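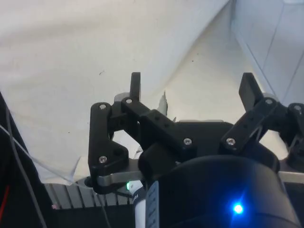 Washing, drying, and the back bedroom

Quick one tonight, dinner is in the oven and I've got twenty things to do.

So. Moved into the Clirnstead flat in November and have been fighting damp ever since. Not dramatic damp. Just that smell, and the window running every morning, and a grey bit behind the wardrobe that I wiped off and that came back. Wiped it again. Came back again.

Everyone said dehumidifier. Priced them up. The Bromau was 396 quid, no thank you. Got a second-hand Tufa off a bloke called Fasil Asfaw two streets over, 91 pounds, and he carried it up the stairs for me which was above and beyond. Noisy thing. Like sleeping next to a fridge. But it pulls out a silly amount of water and the window is mostly dry now so I'm not complaning.

Other stuff I've changed:

Sheets go up in the back bedroom with the door shut and the Tufa on. Used to drape them over the doors in the hall. Terrible idea, whole flat felt like a swimming baths.

Wardrobe pulled forward a hand's width. Looks odd. Don't care.

Lids on pans. My mum has been telling me this for years.

Window open after a shower, even when its freezing. Ten minutes.

Still to sort: the bathroom fan, which makes a noise and moves no air whatsoever. Landlord has been "looking into it" since before Christmas. Also the curtains in the front room, lined ones, they touch the glass and the bottoms have gone spotty. Tried bicarb. Might just bin them.

Electric bill comes next week so ask me then if I still love the Tufa.

Right, oven's beeping.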